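Open Day at Drotstead: Teaching Machines to Put Things Away

The Drotstead centre has opened its doors to the public once a year since it moved into its present premises, and the queue on Saturday morning reached the cycle racks before the first tour had left the foyer. By the time the registration desk closed there were 212 names on the list. Families made up a good part of it, together with a party of sixth-formers from Bumska and a number of people who work in warehousing and had come to see what might be heading their way.

Visitors were taken round in groups of 18. The first stop was the long hall on the ground floor, where Norbert Rácz's team works on mobile bases, and where a wheeled platform spent the day carrying leaflets from one end to the other. The platform is known in the building as the Hasatero, after the student project from which it grew. It stopped politely for pushchairs and less politely for a spaniel.

Mr Rácz is candid about the limits of the machine. It knows the hall well and would be lost in the car park. Asked by one of the sixth-formers when it might be able to manage stairs, he replied that he had been promising that to his own management for several years, and that the lift was very reliable.

Upstairs the subject changed from wheels to hands. The afternoon talk was given by Siwan Llewellyn, who leads the manipulation group, and it was by some distance the best attended session of the day. Extra chairs were brought in from the canteen, and a second sitting was added at the end of the programme.

Dr Llewellyn began with an account of how industrial arms have been programmed for most of their history. An engineer fixes the position of the part, fixes the position of the arm, and writes down the movements between the two. The method works very well for a car door. It works badly for a bag of crisps, which is never the same shape twice and which changes shape again as soon as it is touched.

Her group has taken another road. People perform household tasks themselves, using hand-held grippers with two fingers and a camera mounted on each. The recordings show what the fingers did and what stood in front of them at the time. A robot arm fitted with the same kind of fingers can then be trained on the recordings. No arm needs to be present while the work is being done, and so the recordings can be made wherever ordinary objects are to be found, including kitchens, offices and dining rooms.

The talk was illustrated with views from the gripper cameras, taken at a dining table during a task with sweets, snack packets and an open cardboard box.
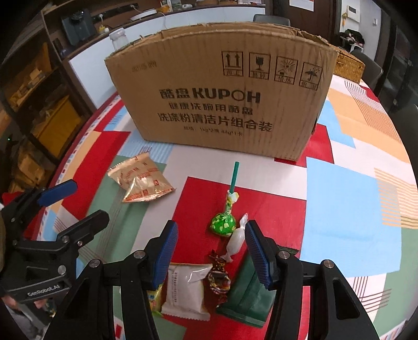
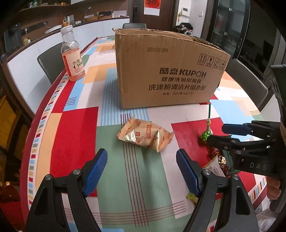
Much of the discussion that followed concerned the choice of objects. Foil, Dr Llewellyn explained, is among the hardest of household materials for a camera to deal with. It reflects the lamp overhead, and a packet that looks gold from one side may look almost white from the other. A patterned cloth adds to the difficulty, as the edge of a small wrapper is easily mistaken for a line in the weave. Her group regards both as useful. A system trained only on plain blocks and plain tables tends to fail on the first occasion that it meets a real one.

A gentleman in the second row wished to know how many recordings were needed before a machine could be trusted with such a task. Dr Llewellyn declined to give a figure. She said that the number depended on how varied the recordings were, and that 90 made in different rooms were worth a great deal more to her than the same number made at one desk. She added that mistakes were kept as well as successes, provided that they were labelled as such. A dropped sweet, followed by a second attempt to pick it up, contains information that a faultless performance does not.

The question of employment was raised, as it is every year. Amirhossein Babaei, who looks after the centre's work with local firms, answered it at some length. Most of the companies that approach him are small, and most of them are short of staff for packing and returns. In his view the first machines of this type will be found working next to people for many years, handling the dull end of the job. One of the warehouse visitors remarked that she had been told the same about conveyor belts. Mr Babaei accepted the point – and invited her to join the advisory panel, which meets in the Krajewska Room on the second floor and has two vacancies.

After the talk, visitors were able to try a pair of grippers for themselves. A bench had been set up in the corridor with wooden spoons, tea towels and a quantity of empty yoghurt pots, and a small crowd remained there for the rest of the afternoon. Children were on the whole quicker than their parents. Hayley Garside, who ran the bench, put this down to the absence of wristwatches and of any fear of looking foolish. The oldest participant was 77, a retired bookbinder, who folded a tea towel into quarters at the first attempt and asked whether the fingers were available in a narrower size.

They are not at present, but Ms Garside made a note of the request. Finger shape is an active subject within the group. Wide pads hold a soft object securely and are clumsy with a thin one lying flat on a table. Narrow pads have the opposite fault. Several shapes are being compared over the autumn, and the bookbinder has been asked to return and give an opinion on them.

Not everything ran to time. The second morning tour was held up by a fire door that would not release, and the planned display of two arms folding a sheet together was withdrawn shortly before noon owing to a fault in one of the wrist joints. Declan Waaka, the centre's director, apologised to those who had come for it and gave an informal talk in its place on the history of the building, formerly a dairy. The tiled room at the rear, where the cheese was once pressed, now holds the servers. It remains the coolest room on the site.

Mr Waaka told the final group that he hoped to hold the next open day in July, when the evenings are lighter and the yard can be used. The mobile team would like to show the Hasatero on rough ground, and the manipulation group has asked for a larger room. School parties may book in advance from the new year through the centre's front office, and a list of the smaller evening talks is kept on the noticeboard in the foyer.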